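Lending household goods between branches: proposed rules for the Stornislow Tenants' Association
Posted by Ustyna Nechyporuk, September 2023

Members of the association have asked the board to replace the informal lending of tableware, linens and serving pieces with a written procedure. The present arrangement dates from the time when only the Horobets building took part. It has since been extended to the Vorik building, and the number of items on the register now stands at 300. The board wishes to hear from members before a final text is adopted at the March meeting.

The draft provides as follows. A member may borrow up to 20 items at one time. The loan period is 4 days, counted from the day after collection. Items must be returned clean and dry, in the bag or box in which they were issued. A member who returns an item late on 2 occasions in the same year will be asked to wait until the following year before borrowing again. No deposit is proposed for ordinary items. The draft is silent on decorative and metal pieces, and comments on that point are particularly welcome.

Kindly keep replies to the subject of the draft. Questions about the laundry room schedule should go to the other thread.

Re: proposed rules
Maksym Romaniuk wrote:

I have read the draft and support most of it. My concern is with the category described as "ordinary items." The register makes no distinction between a steel mixing bowl and a piece of decorated tableware, and under the present wording both would go out on the same terms and come back with the same inspection, meaning a glance at the counter.

I would suggest a second category, called "display pieces," with three requirements. The condition of each piece is to be noted on the card at the time of issue. The borrower signs the note. The piece is inspected on return by a person other than the one who issued it.

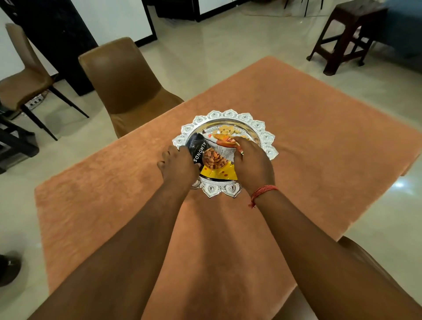

A condition note need not be long, but it must be specific, and the register as it stands does not meet that standard. Most entries read "tray, good" or "plate, fine," which would be of no help to either party in a disagreement. For a round silver plate with a polished center and a rim of embossed petals, the note should deal with the center and the rim separately. A scratch on a mirror-like surface is plain to anyone who tilts it toward a lamp, while a dent in one petal can be missed for years. I would also ask that display pieces be set down on soft cloth when they are inspected, and that the rules say so.

I do not propose a deposit. I believe that deposits discourage the very members for whom the lending shelf was established.

Re: proposed rules
Gerrit Verstraete wrote:

With respect to the previous writer, I cannot agree on the matter of deposits. The Surnano cooperative, where I was a member before moving to the Vorik building, operated a lending shelf on trust alone. Within a few years the better pieces had stopped circulating. They had not been stolen. They were sitting in cupboards, and the people who had borrowed them had forgotten that they were not their own. A modest deposit serves as a reminder more than as a penalty.

I also question the practical value of a signed condition note. It assumes that the person at the counter has the time and the eyesight to examine every petal on a rim. On the evening before a holiday there is a line out to the stairwell.

On the loan period, 4 days is too short for a wedding or a memorial meal, where items may be needed the evening before and cannot reasonably be washed and returned until well afterward. I would request that the board permit one extension on written application.

Re: proposed rules
Lesia Prokopenko wrote:

I would ask the board to consider the return of items more closely than the draft does. The phrase "in the bag or box in which they were issued" presumes that such a bag or box exists. At the Horobets building, a good many pieces are handed over wrapped in newspaper. Newsprint leaves marks on light fabric, and it tears.

My recommendation is that the association purchase cloth bags, one for each set, with a number sewn inside the hem. Paper labels come off in the wash. Drawstrings are convenient but they are the first part to fail, and a bag without one can be closed well enough by gathering the top and twisting it. 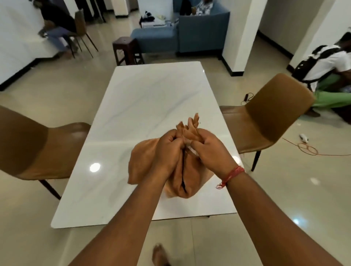 Yevhen Stelmakh objects that cloth bags were tried at the Vorik building and abandoned, and he has asked me to record his view here, as his account is not working. In his recollection the bags were borrowed along with the contents and then kept for other uses, so that the sets came back loose and had to be counted piece by piece. He favors rigid boxes with lids. I have replied to him privately that a box large enough for a full set of plates is more than many of our older members can carry up two flights.

I accept his point that bags go missing. If each bag had its own line in the register, a missing bag would be treated in the same manner as a missing plate. That seems to me sufficient.

Re: proposed rules
Maksym Romaniuk wrote:

I thank both writers. On the question of time at the counter, I would observe that display pieces form a small part of what is lent, and that they are seldom requested on short notice. The board might require that they be reserved in advance. The condition note could then be written out beforehand and only the signature would be needed at collection.

I remain opposed to deposits. Mr. Verstraete's account of the Surnano shelf describes a failure to send reminders, and the remedy for that is to send them.

On bags and boxes I have no firm view. I would ask only that metal pieces not be placed in the same bag with one another unless there is fabric between them.

Re: proposed rules
Gerrit Verstraete wrote:

Reminders were sent. They were placed in mailboxes each month and were ignored each month. I will not press the matter further in this thread, but I intend to move an amendment on deposits in March and would welcome a second from either building.

I withdraw my objection to the condition note if advance reservation is adopted with it.

Re: proposed rules
Ustyna Nechyporuk wrote:

The board has noted the comments received so far. The following changes will be made to the draft before it is circulated again. A category of display pieces will be added, with advance reservation and a signed condition note. Each bag or box will be entered in the register as a separate item. One extension of the loan period will be allowed on written application.

The question of deposits will be put to a vote. The choice between bags and boxes will be left to each building, as their storage arrangements differ — the Vorik building has shelving and the Horobets building has hooks.

Comments

Will the limit of 20 items count a set of forks as one item or as several? The draft does not say.

A set is one item. The wording will be corrected. — U. Nechyporuk

I support the deposit, provided that it is returned the same day. The key deposit took months.

Please consider adding the large tablecloths to the display category. Two have come back with candle wax on them and there was no record of who had them last.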